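Nelasar 466 — Couleur acrylique fine pour grands aplats géométriques

Référence atelier : NEL-466
Conditionnement : pot à large ouverture ou tube aluminium
Fabricant : Dravley

La gamme Nelasar 466 est une peinture acrylique à forte charge pigmentaire, formulée pour la peinture abstraite à bords francs : aplats, bandes, figures planes sur fond uni. Le liant est une dispersion acrylique pure, sans charge opacifiante dans les teintes monopigmentaires. Le film sec est mat, sans reprise visible lorsque deux couches sont croisées dans les conditions indiquées plus bas.

La gamme comprend 30 teintes. Les noirs, au nombre de trois, se distinguent par leur sous-ton : le noir de Mars tire vers le brun, le noir d'ivoire vers le bleu, le noir de carbone reste neutre. Deux blancs sont proposés. Le blanc de titane convient aux fonds couvrants ; le blanc de zinc, plus transparent, sert aux glacis et aux passages de blanc sur blanc.

Caractéristiques

Consistance : crémeuse, autonivelante après dilution
Aspect : mat profond
Dilution maximale : 20 % d'eau en volume
Recouvrement entre deux couches : 3 heures
Supports : toile de lin ou de coton apprêtée, panneau de bois, papier à partir de 300 g
Nettoyage : eau et savon avant séchage

Application

Le support doit être dégraissé et recevoir deux couches de gesso poncées entre elles. Pour un bord net, poser le ruban de masquage, puis passer le long de l'arête une couche mince de médium mat Nelasar. Le médium obture les interstices sous le ruban. Appliquer ensuite la couleur au spalter souple, en deux couches croisées, et retirer le ruban avant séchage complet, sous un angle fermé.

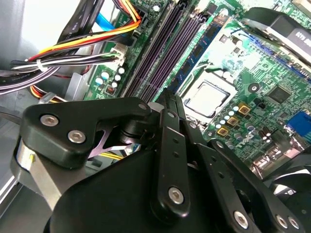

Au-delà de la dilution indiquée, le liant perd sa cohésion et le film devient poudreux. Pour obtenir une couche plus transparente, remplacer l'eau par le médium mat, sans limite de proportion. L'adjonction de retardateur est possible dans les teintes terre ; elle est déconseillée dans les noirs, dont elle modifie la matité.

Les rouges de cadmium et le jaune de cadmium moyen contiennent des pigments métalliques. Ne pas pulvériser, ne pas poncer à sec. Les versions sans cadmium, signalées par la lettre N après le numéro de teinte, présentent un pouvoir couvrant légèrement inférieur — prévoir une couche supplémentaire sur fond sombre.

Vernissage

Un vernis mat peut être appliqué après séchage à cœur. Il homogénéise les surfaces mais relève un peu la valeur des noirs. Angharad Morgan, qui a mis au point le nuancier, recommande un essai préalable sur une chute du même support, apprêtée de la même façon.

Nuancier

Le nuancier est peint à la main, sur papier coton, à partir du lot en cours. Chaque bande porte la couleur pure et sa dégradation au blanc de titane. Il est réédité en novembre ; les éditions antérieures restent valables pour toutes les teintes, sauf l'outremer clair, dont le pigment a changé de fournisseur.

Stockage

Conserver à l'abri du gel, pot fermé, couvercle essuyé. Une légère exsudation de liant en surface est normale : mélanger lentement à la spatule, sans incorporer d'air.

Produits associés

Médium mat Nelasar
Gesso Kovadthorpe, blanc et noir
Spalter Ghaffari, fibre synthétique souple

Contact technique : Valentin Jitaru, service couleurs, Dravley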